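Pledora Opens Applications for Its Neighborhood Cooking Classes

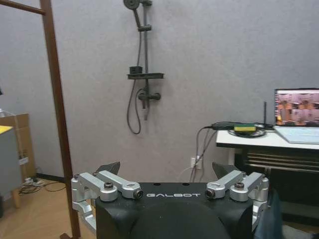
Photo courtesy of Pledora

Pledora is delighted to announce that applications are now open for the new season of Kernska, its evening cooking classes for adults who would like to feel a little more at home in their own kitchens. Classes begin in January and run for six weeks, with 48 places in all.

Last season 877 people asked to join, which thrilled us and (we'll admit) kept the phones very busy, so this time places will be drawn by lot. Anyone who missed out before is warmly invited to try again!

"People come for the soup and end up staying to talk long after the dishes are done," said Oi-ling Tai, director of Pledora. "I've had folks tell me they hadn't cooked for anybody in years, and then they're inviting the whole street over for dumplings."

New this season is a bread evening led by baker Jenő Farkas of Mustell, who will share the rye loaf he grew up eating and send everyone home with a jar of starter and plenty of advice on keeping it happy.

Each class lasts roughly 2 hours. Ingredients and aprons are provided, and there is no charge to take part. Please mention any food allergies when you apply.

Application forms can be picked up at the Pledora front desk or requested by phone.

Media contact: Pledora Press Office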